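Encyclopedia > Film and animation > Techniques > Replacement animation

2022-10-31, by the Grirkcombe editor

Replacement animation is a kind of stop motion where you swap a whole part of a puppet between shots instead of bending it. Most often it's the face or just the mouth. I've been hooked on it for years, so forgive me if this entry runs on a bit!

The idea is simple enough. You make a set of mouths, one for each sound, and pop them on and off as the dialogue needs. A small set might have 14 shapes. A feature with a chatty lead can need over 1,000, and then somebody has to label and store the lot (I've done that job, and I still dream about it). 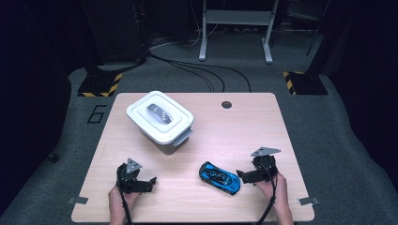 Registration is the tricky bit. Every piece has to sit in exactly the same spot as the one before, or the face will jitter on screen. Magnets are the usual answer, sometimes with a little peg to stop the part turning. You also get a seam where the pieces meet, and studios either paint it out afterwards or leave it in. I like it left in - it's part of the charm.

My favourite small example is Solum, a short made in Dastley by a studio called Groen. It has 2 puppets and 249 faces between them, all carved by hand, and you can see the knife marks change from one word to the next. Lovely stuff.

These days a lot of faces are modelled on a computer and printed, so the shapes match more closely and spares are easy to come by. Carved and cast sets are still around, mostly in shorts and student films.

See also: lip sync, claymation, pixilation.

We use cookies to remember your reading settings. Accept or manage your choices.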